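Chapter 6
Comparing Parallel Grippers

6.1 What a comparison has to hold fixed

The earlier chapters treated the arm, the controller and the camera one at a time. A gripper is harder to treat that way. Its results depend on the arm that carries it, the speed of the approach, the surface under the part and the part itself. Two grippers tested on different days by different people with different blocks have not been compared, even if both tests end in a percentage.

This chapter sets out a bench procedure for comparing two-finger grippers on small rigid parts. It assumes the arm has been calibrated as in Chapter 3 and that the reader can log joint positions and motor current. Two gripper designs are used throughout. The Soltside has long tapered fingers and a direct drive. The Skomdale has short flat fingers and a geared drive with a higher holding force. Neither is the better gripper in general, and the exercises at the end of the chapter are arranged so that each one wins some of them.

Each gripper is run for 200 grasp attempts per part. The attempts are split evenly among the start positions, and the order of positions is shuffled before the run begins. A run is not restarted after a string of failures. If a finger pad comes off or a cable snags, the attempt is logged as a fault, the cause is written down, and the run continues from the next position.

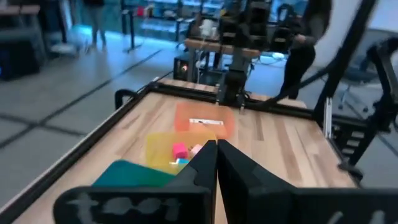
Finger geometry is the first thing to record, before any part is picked up. Measure the width of the tip, the angle of the taper and the gap that remains when the gripper is commanded fully closed. The closed gap matters more than it seems to. It should be read from the same viewpoint every time, and a wrist camera is convenient for this purpose: black tapered fingers brought nearly tip to tip leave a thin line of the wooden tabletop showing between them, and that line can be compared from one session to the next. A gap that grows over a run points to play in the drive or wear at the tips. The same view also shows how much of the work area the fingers hide. With the fingers nearly closed, the left one covers part of the green mat, while the pink cube on the yellow mat stays in clear sight. Blocked view is a property of the finger and camera together and should be reported with the gripper results.

6.2 Terms

Closed gap. The distance between finger tips at full close with no part present.

Grasp attempt. One approach, close and lift, whatever the outcome.

Hold. A lift after which the part stays between the fingers for 13 seconds with the arm at rest.

Slip. Any visible movement of the part relative to the fingers during a hold. A slip may end in a drop or may stop by itself. Both are logged.

Fault. An attempt that ends for a reason unrelated to the grasp.

6.3 Setting the closing force

Force should be matched before success rates are compared. Place a load cell between the fingers, close at the test speed and adjust the current limit until the reading settles at 41 newtons. Repeat after the gripper has warmed up - geared drives in particular tend to read differently once the grease has softened. If one gripper cannot reach the target, lower the target for both.

The Valdovinos controller used in this book applies its current limit only after the first contact is detected. The peak at contact can therefore exceed the limit, and light parts may be pushed aside before the limit takes effect. Section 6.5 shows how to find this peak in the log.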